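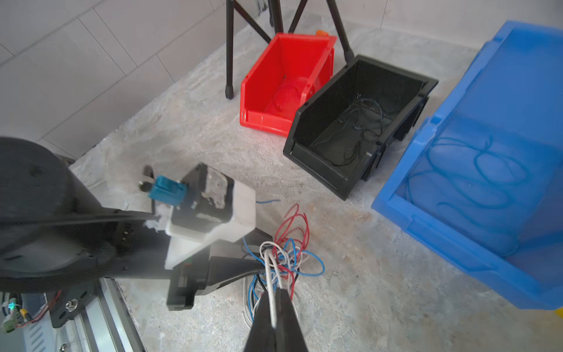 Red, blue and white wires, mid-tangle.

How to pack chargers for a hotel stay

Lay every cable on the bed the night before. Put half of them back in the drawer. Coil the rest loosely, one tie each, and label both ends — you will not recognise them at 5 a.m.

Keep 2 in your hand luggage. On arrival, find the sockets before you unpack. One will be behind the wardrobe. At the Tollach I shifted a bedside table to reach mine, then had to ring reception for help shifting it back.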